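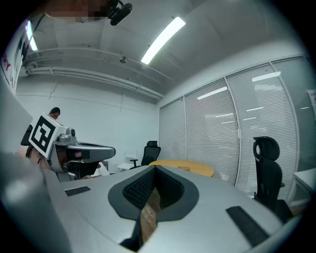

Apuntes de la sesión 4. Radio comunitaria por teléfono: diseñar un menú de voz que la gente quiera usar

Curso de Comunicación y Desarrollo Local
Versión revisada el 28 de julio de 2018

Antes de empezar, un recordatorio: para esta sesión hacía falta haber escuchado los dos audios de la carpeta compartida. Si no te dio tiempo, escúchalos antes de leer el apartado 3, porque allí se comentan casi frase por frase.

1. De qué hablamos cuando hablamos de IVR

IVR son las siglas inglesas de respuesta de voz interactiva. Todos lo hemos sufrido al llamar al banco: «para consultas, pulse uno». Lo que nos interesa en este curso es el mismo mecanismo puesto a trabajar para una comunidad. Una persona marca un número, escucha noticias de su comarca, graba una pregunta, y esa pregunta la oyen sus vecinos después de pasar por una moderación. ¡Con un teléfono de teclas, sin datos y sin saber leer! A mí me sigue pareciendo una de las ideas más bonitas de la comunicación para el desarrollo.

Los elementos básicos son estos:

El número de acceso. Puede ser gratuito, de pago o de llamada perdida (la persona marca, cuelga, y el sistema le devuelve la llamada). La última opción traslada todo el coste a la organización, y hay que presupuestarla desde el primer día.

El árbol de menús. Es la estructura de opciones por la que se mueve quien llama.

La cola de moderación. Guarda las grabaciones pendientes de escuchar, etiquetar y publicar o rechazar.

El registro de llamadas. Guarda hora, duración, teclas pulsadas y punto en el que se colgó. Volveremos a él en el apartado 4.

2. El caso Alleo

Trabajaremos todo el módulo con el mismo caso: Alleo, un servicio de voz para pequeños productores de leche y hortalizas. Lo puso en marcha Lieselotte Kuhlmann con una cooperativa local y un servidor modesto, y la parte técnica la lleva Elif Naz Saraç, que además tuvo la generosidad de dejarnos el árbol de menús completo para destriparlo en clase.

La primera versión tenía siete opciones en la portada: precios, tiempo, sanidad animal, trámites, anuncios, historias y ayuda. Sobre el papel era estupenda. En el teléfono, la locución de bienvenida duraba 86 segundos. Probad a quedaros callados 86 segundos con el auricular en la oreja y entenderéis lo que pasó: la mayoría colgaba antes de llegar a «trámites».

La segunda versión dejó 4 opciones y una bienvenida de 30 segundos. Lo demás se movió a un segundo nivel o se convirtió en programas sueltos dentro de «historias». Fijaos en el orden elegido: primero precios, después el tiempo, luego «graba tu mensaje» y por último «escucha a tus vecinos». Kuhlmann defendía que grabar debía ir delante de escuchar, y Saraç prefería lo contrario. Ganó la primera, aunque la discusión da para mucho y la retomaremos en el debate.

3. Escribir para el oído

Aquí llega mi parte favorita. Un guion de menú se parece muy poco a un texto escrito, y la única manera de aprenderlo es leyendo en voz alta.

Primero la acción, después la tecla. «Para escuchar los precios, marque uno» funciona mejor que «marque uno para escuchar los precios». Quien oye primero la tecla tiene que retenerla en la memoria mientras averigua para qué sirve.

Una idea por frase. Si hay una coma, preguntaos si podría ser un punto.

Palabras de la zona. En el audio A se dice «información meteorológica». En el audio B, «el tiempo de mañana». Comparad la naturalidad de la locutora en uno y en otro — se le nota hasta en la respiración.

Silencios. Dejad una pausa entre opción y opción. Quien llama puede estar ordeñando, caminando o pasando el teléfono a su madre.

Salida siempre a mano. La tecla cero repite el menú y el asterisco vuelve atrás, en todos los niveles y sin excepciones.

Sobre la voz: conviene grabar a alguien de la región, con su acento. Una locución muy profesional suena a publicidad, y hay gente que cuelga por puro reflejo. Si trabajáis en dos lenguas, la elección de lengua va al principio y se guarda para las llamadas siguientes.

4. Qué nos dice el registro de llamadas

Con Alleo disponemos de una muestra anonimizada de más de 500 llamadas, que encontraréis en la hoja de cálculo del módulo. Tres columnas merecen atención especial: nivel_abandono, tecla_errónea y vuelve_7d.

nivel_abandono indica en qué punto del árbol se colgó. Si hay un pico en la bienvenida, la bienvenida es larga o confusa. Si el pico está justo antes del pitido de grabación, lo más probable es que dé vergüenza hablar, y eso se arregla con un ejemplo grabado por una vecina.

tecla_errónea recoge pulsaciones sin opción asignada. Un seis repetido muchas veces en un menú de cuatro opciones puede ser un despiste, o bien un teclado gastado. Preguntad antes de interpretar.

vuelve_7d dice si el mismo número llamó otra vez en la semana siguiente. Es el dato que más me gusta, pero ojo: un número de teléfono no equivale a una persona. En muchas casas se comparte el aparato, y las mujeres suelen llamar desde el teléfono del marido o del hijo. Cualquier perfil de audiencia construido solo con números va a contar de menos a quienes no tienen teléfono propio. Por eso el registro se completa con entrevistas breves, hechas en persona y a distintas horas.

Sobre privacidad: las grabaciones son voces reconocibles. El consentimiento se pide por voz, en lenguaje llano, y tiene que existir una forma sencilla de pedir que se borre un mensaje.

5. Práctica para entregar

En parejas, diseñad el menú de un servicio de voz para una comunidad que conozcáis. Vale una asociación de regantes, un barrio, un grupo de temporeros, lo que queráis. La entrega incluye el árbol dibujado (a mano está perfecto), el guion completo de la portada y una grabación hecha con el móvil.

Después llamad a alguien que no sea del curso y leedle el menú por teléfono. Apuntad dónde duda y qué os pide que repitáis. ¡Esta parte es la más divertida y la que más cambia los guiones!

Las entregas se recogen en la primera clase de agosto. Quien prefiera adelantarla puede subirla a la carpeta del grupo.

6. Para el debate

¿Debe ir «grabar» antes que «escuchar»?

¿Quién modera, y con qué criterios se rechaza un mensaje de queja contra una autoridad local?

¿Qué pasa con un servicio gratuito cuando se acaba la financiación del proyecto?

Para la próxima sesión, leed el capítulo sobre moderación y traed apuntada una duda. Empezaremos por ahí.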